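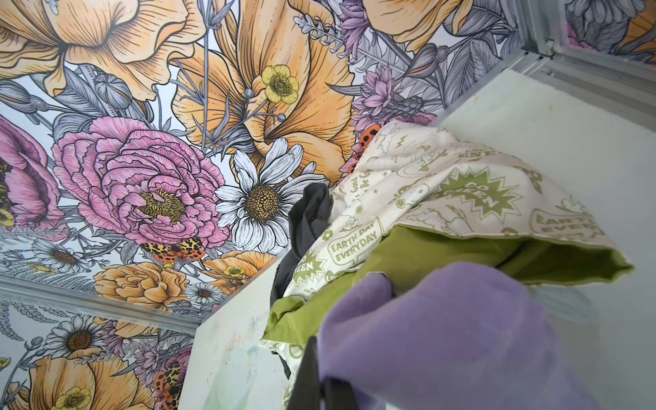

Workshop Notes: Purple Fingers, Week Two

Wed 24 January
By Flynn Dunstan

Quick one, Im late for my shift. The new purple fingers are on the arm and we've moved from blocks to cloth. Three fabrics in a pile on the white shelf - green, dark gray, and the cream one with EARTH DAY EVERYDAY on it. Goal is still pick one, only one, and put it down without dragging its neighbors along.

Tane Tawhiri rewrote the grip routine over the weekend. Closes slower, stops sooner. Better on thick stuff, still grabs two layers on thin. Wrist camera focus is set for the shelf so anything close to it goes soft. Known, on the list.

Printing: each finger is 61 grams now, down from the first set. Spare pair in the Maninik drawer, please dont use them as doorstops.

Still needed - a longer wrist cable, M3 screws, and more old cloth to pick up. Bring shirts, towels, whatever. Bench is booked through Friday, after that ask Tane. Code is in the Vollonar folder, read the notes befor you change the speed limit.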